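Verkäuferin/Verkäufer (m/w/d) in Teilzeit für unser Ladengeschäft gesucht

Flivorwood führt Haushaltswaren, Kurzwaren und Schreibbedarf auf 390 Quadratmetern Verkaufsfläche. Zur Verstärkung unseres Teams suchen wir zum nächstmöglichen Zeitpunkt eine Kraft für Verkauf und Warenannahme. Die Stelle ist unbefristet, die Probezeit beträgt sechs Monate.

Ihre Aufgaben
Beratung und Verkauf
Kassieren und Tagesabschluss
Annahme und Auszeichnung der Lieferungen unserer Marken Skirkness und Jirken
Auffüllen der Regale, Mithilfe bei der Inventur im Juni

Gearbeitet wird nach Dienstplan, an vier Tagen in der Woche, jeweils bis zu 7 Stunden. Der Plan hängt vier Wochen im Voraus aus. Samstagsdienste werden im Wechsel übernommen und mit einem freien Tag unter der Woche ausgeglichen.
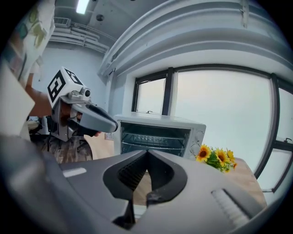 Die Einarbeitung sei gründlich gewesen, nur an die Kasse habe sie anfangs zu früh allein gemusst, berichtet eine Kollegin. Wir haben das geändert: In den ersten drei Wochen steht Ihnen an der Kasse durchgehend jemand zur Seite. Danach arbeiten Sie selbstständig, im Wechsel mit der Warenannahme.

Das bringen Sie mit
Eine abgeschlossene Ausbildung im Einzelhandel ist erwünscht, aber nicht Bedingung. Quereinsteiger sind willkommen. Sie sprechen gut Deutsch und können Kartons bis 15 Kilogramm heben. Ein Führerschein ist nicht nötig, der Laden liegt an der Bushaltestelle.

Wir bieten
Bezahlung nach Haustarif, 30 Tage Urlaub bei einer Fünftagewoche (bei Teilzeit anteilig), Personalrabatt auf das gesamte Sortiment von rund 756 Artikeln sowie einen Zuschuss zur Monatskarte.

Bitte senden Sie Ihre Bewerbung mit Lebenslauf und Zeugnissen unter der Kennziffer 766 an Flivorwood, Personalbüro. Bewerbungsmappen können wir leider nicht zurückschicken.

Stand: 22. Oktober 2019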